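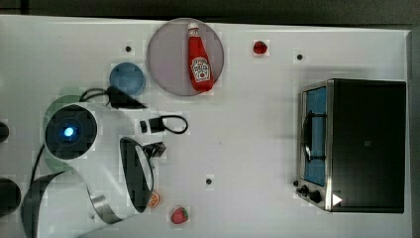

*Ketchup on a plate. Yes, I have opinions about where it lives (see below).*

# Stuff people ask me about packed lunches

I've been writing the Stultilow lunch newsletter since August, and the same questions keep landing in my inbox, so I'm putting the answers in one spot. Last updated December 22, 2022.

**Do you really pack lunch every day?**

Nope! I pack four days and buy a burrito on the fifth. I like the burrito.

**Does ketchup have to go in the fridge?**

I keep mine in the fridge door once it's open. My sister keeps hers in the cupboard and we've been arguing about it for years. Go by what the label tells you, and if your kitchen gets hot in summer, please use the fridge.

**How do you stop sandwiches from getting soggy?**

Butter or mayo right up to the edges, on both slices. Tomatoes travel in their own little tub and go in at noon. If I'm using cheese, I put a slice against the bread on each side

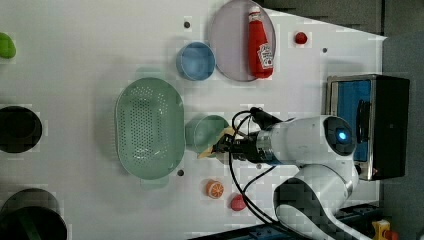

and keep the wet stuff (pickles, mostly) in the middle. Toasting the bread helps too, but let it cool all the way before you close the box or it'll steam itself limp.

**Which lunch box do you use?**

A Plavo with 2 compartments. I had a Jakari before that and loved it until the clip snapped on the bus. Neither one pays me, I wish they did.

**What about leftovers?**

Pasta, rice and stew all go in my world. Get them in the fridge soon after dinner, pack them cold with an ice pack, and heat them until they're steaming. Fish I leave at home, out of love for my coworkers.

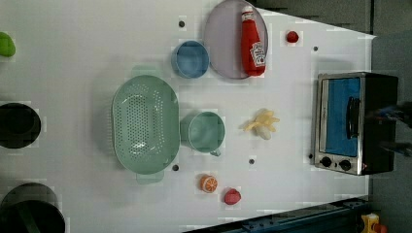
*Colander, mug, bowl: I'd be lost without any of them.*

**Can I send you a recipe?**

Please do! Mattes Petersen sent in the lentil salad from issue 76 and I still get mail about it (mostly from people asking if they can skip the celery, and sure, skip it).

**Where do I find old issues?**

They're all on the archive page, newest first. The search box is fussy, so try one word at a time, like "lentil" or "wrap".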